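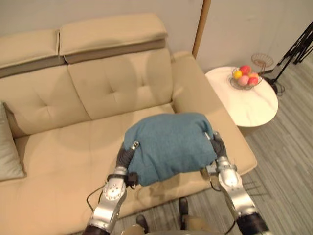

Skovard Manipulation Group -- Teleoperation Notebook

2021-06-08
Blanket task, living room set, two-arm remote control

Goal for the session: clean demonstrations of picking up the folded teal blanket from the sofa seat with both hands and setting it back down at the left end, next to the throw pillow. Fold has to survive the move. Mogens Østergaard on the controls in the morning, me after lunch.

Setup as in the April entries except for the blanket. The old one was thin cotton and slid out of the fingers whenever the two arms disagreed. The new one is a soft knit and gives the fingers something to press into. It also sags. When lifted from both sides it bunches up into a bundle about as wide as a cushion and the lower edge hangs in folds, so the height at which it clears the seat is not the height of the hands. First demos were all too low and dragged the bottom layer. Raised the lift target and told Mogens to watch the hanging edge instead of the fingertips.

Grip notes. Best approach so far is palms facing, fingers partly closed before contact, then squeeze inward along the seat. Coming down from above catches the top layer only and opens the fold. The right hand has less room than the left on account of the armrest. Approach it from the front, wrist kept forward of the armrest corner, then swing in. Going over the top of the armrest works in principle but puts the wrist cable across the leather.

Cables: the left one makes a wide loop out over the seat. On three demos it got between the hand and the blanket on the way down. Those are marked bad even where the blanket ended up in the right place. Shobha Kurup wants to shorten the loop with one more tie at the forearm. I would rather reroute it along the back of the arm, but that means taking the wrist module off and we did not have time.

Control lag felt the same on both sides. The squeeze is where it hurts. The operator closes, sees nothing, closes more, and the bundle gets crushed. Mogens got better results closing in small steps with a pause after each. These demos are slower and the pauses will be in the data. Question for Istent is whether their trimming script removes pauses on both arms together or on each arm alone. If each alone, the arms will drift out of step and the demos are useless for two-arm work. Do not run it until they answer.

Camera: head view only for today's set. The sofa back and the seat are close in color and the seat edge is hard to judge on the operator's screen when there is shadow on it. The blanket itself stands out well. Lamp position unchanged.

Count at close: 996 usable demos in the blanket set, April included. Target agreed with Norkmont is 1,000, so the remainder goes first thing next session, before anyone touches the cables. After that the reroute, then a short set with the new routing kept in its own folder. Do not merge.

Rejected today: 7. Three for the cable as above, the rest for the fold coming open at release. Release needs work. Both hands opening at once drops the near edge first. Opening the left slightly ahead of the right seems to let it settle flat, but I only tried it late in the afternoon and would not call it a result.

To do
-- ask Istent about trimming
-- tie or reroute left wrist cable (Shobha / me, decide before the next set)
-- write down the stepwise squeeze in the operator sheet, Mogens to check wording
-- spare fingertip pads from Landeg still not here, chase
-- refold blanket the same way every time: long side first, open edge toward the sofa back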